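Stetgate Community Help > Visits and Open Days

Preparing a group for the Bevan open day: what may visitors handle?

Posted by Morenike Haruna, 12 Jun 2025

I am coordinating a visit by 80 adult learners to the robotics open day at the Bevan building. The program lists a "packing by hand gripper" session, and the registration form asks us to divide the group beforehand. I would be grateful for guidance on two matters. Are visitors permitted to operate the grippers themselves? And is the session suitable for a person who has limited strength in one hand?

Mererid Parry

Visitors may operate the grippers under supervision. I attended the May session with a group from Eler and can confirm the arrangement at that time. Each participant stands at a table, holds one gripper in each hand, and is asked to move bagged snacks to a white tray.
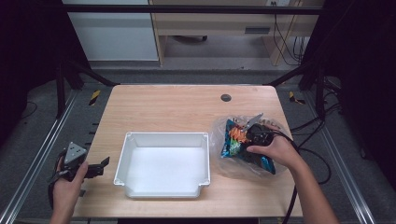 Turns were limited to two minutes, and those waiting were asked to remain behind the staff member. Please advise your group that the cables should be kept clear of the feet and that sleeves should be rolled up. Soft bags proved the most difficult item for our members, who tended to squeeze too early and lose the corner.

With regard to your second question, the organizers allowed one of our members to use a single gripper and to rest between attempts. I recommend that you write to the visits desk in advance and state what is needed. We received a reply the next day.

Cledwyn Ifans

They let us try it. Bring water, the room is warm.

Kári Eskildsen

The previous replies are correct as to the session itself. I would add that the Bevan building admits no more than 100 visitors at one time, including group leaders. Groups of your size are normally divided between the morning and the afternoon. The form must be signed by the group leader and returned before the visit; a signature on arrival was not accepted in our case.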